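Nemiva table oil: questions and answers

How often should a table be oiled?
Twice in the first year, then each May. Surfaces near a cooker may need a further coat.

How much does one tin cover?
A 200 ml tin covers almost 3 square metres. Wipe off the excess after ten minutes.
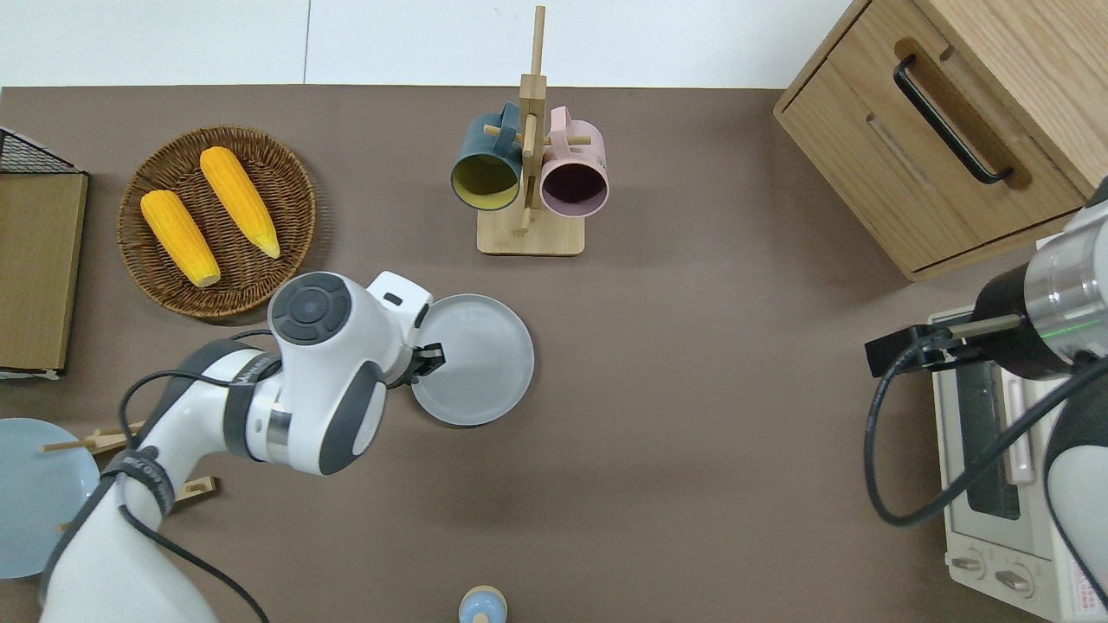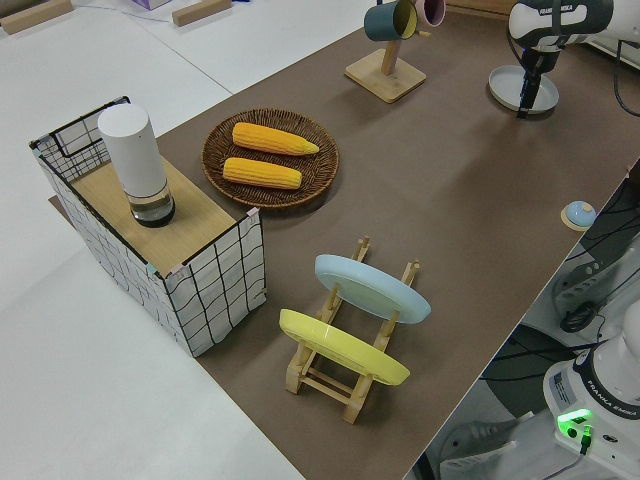
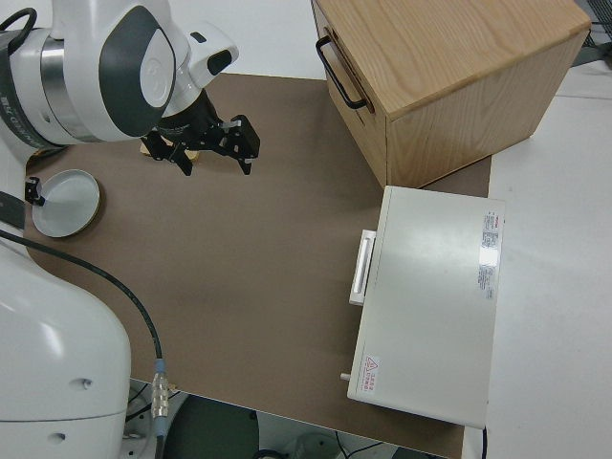
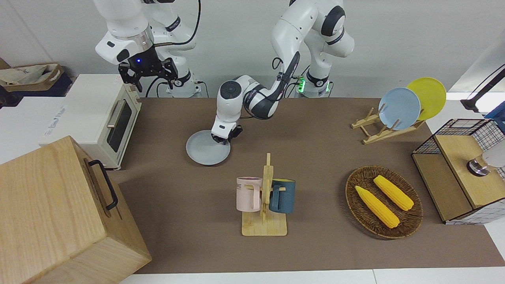
Kilian Oberholzer writes that his second coat stayed tacky overnight, and asks whether to sand it back. Rub with a dry cloth first. Sand only if it still grips the cloth the next evening.

Can it go over varnish?
No. Strip the varnish and finish with 110 grit.

Where are refills sold?
At the Curnport shop, or by post from Gokley.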